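Chapter 4
Gathering Examples

What this chapter covers: where demonstrations come from, how many you need, what goes wrong when you collect them in a rush. Bring your notes from Chapter 3, we use the same action format.

4.1 Start with the data, not the network

Most students want to jump to training. Resist. In the May run of the Purnar course one group spent nearly the whole term tuning a policy that had been fed 80 demonstrations, all from the same starting pose. Changed the learning rate, changed the layers, changed the loss. No luck. Then they recorded more examples with varied starts and the old network, the first one, did fine. Same code.

So. Data first.

A demonstration, for us, is one full attempt at a task by a person driving the arm. Observations in, actions out, a row for every time step. A task is a short sentence plus a check that says done or not done. "Close the drawer." "Turn on the left burner." Keep the sentence short. If you need the word "and" you probably have two tasks.

4.2 Why we begin in simulation

Cheap, mostly. A rendered kitchen resets in a blink and the counters can be swapped from dark marble to something else by editing one line. Nothing breaks. You can also save the full state of the world at every step, which a real kitchen will never give you.

The price is that simulated contact is a bit off. Things slide too easily, or stick. More on this in Chapter 9.

We use the Drurketti kitchen set all through Part Two. It comes with several layouts and a wrist view as well as the two side views. Look at the wrist view early and often. It is what the policy leans on for the last few inches before a grasp, and it's where you notice that a fingertip hides the very thing you are reaching for.

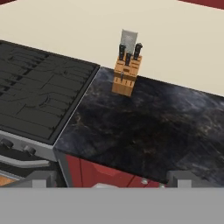 Wide open is the right default for the fingers at the start of an episode. Students forget this. They finish one demo, reset the scene, and begin the next with the gripper half shut, and then the network learns two opening moves insted of one. Write the reset so it opens the hand for you.

Other things to fix before you record:

Camera pose. Save it with the episode, every episode.
Control rate. Pick one and stay there.
Task sentence. Same spelling each time, no "pls".
Who is driving. An operator code is enough.

4.3 How many?

Wrong question, but everyone asks. The Wieczorek set, which you'll download for Exercise 4.2, started with 693 attempts. After review 519 were kept. What went in the bin: drops, long pauses while somebody answered the door, and episodes where the success check fired to early. Keep your failures in a separate folder, don't delete. We need them in Chapter 7.

For a single short task with modest variation, plan on 600 attempts for the course project. Some tasks need far fewer. Pouring needs more. Plot success against number of demos as you go and stop when the curve goes flat. If it goes flat low down, more of the same won't help, go vary something.

What to vary, in order: object position, object type, starting pose of the arm, layout, surface textures, lighting. Textures are the easy one so people do that first and feel productive. Position matters more.

4.4 A first recording session

Open Grendo and load any layout with a counter. Connect the controller. Do ten throwaway runs before you save a thing, your hands need to warm up. Then record in blocks of twenty with a break after each. Tired operators make wobbly paths, and the policy will copy every wobble.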